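README for the Rewi arm purchase notes

Hello! I'm Coralie Faulkner, and I started this folder in October when we had to work out what a second arm would cost us. It holds my spreadsheet, the quotes, and a set of wrist camera pictures from the Prostau runs, which I kept going back to while I argued with myself about grippers.

What's in the folder

budget.csv – every line I could think of, one row each (please don't merge the cells again!)
quotes/ – Fallitmont and Dirnard, both as they came
wrist/ – 256 pictures, no sound, no joint data
notes.txt – me muttering

Things I got wrong the first time

I priced the arm and forgot nearly everything that bolts to it. Spare finger covers are 50 each and I had put down none. They do scuff, so I've now got a row for them, and another for cables, which I'd left out too. Delivery from Dirnard was 17 days on paper and I'd plan for longer, especially if you're ordering near Christmas like I was.

The wrist camera is the bit I'd spend more on. I've set aside 900 for a better one, mainly for how it copes with bright lights. Have a look through wrist/ before you cut that row, because glare eats part of the view when the gripper is tipped back under a lit ceiling. 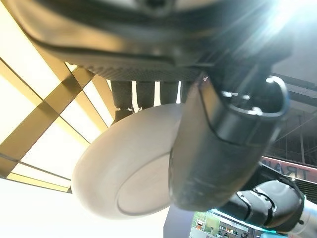 Fallitmont will only hold their price if the fingers and the mount go on one order, so I've put them together in the sheet. If you'd rather split them, change the column called "bundle" to no and the total sorts itself out.

Using the files

Help yourself to all of it, just keep my name on the sheet. Supplier prices go stale quickly, so ask for fresh ones.

Last changed 25 Dec 2022 (yes, I know).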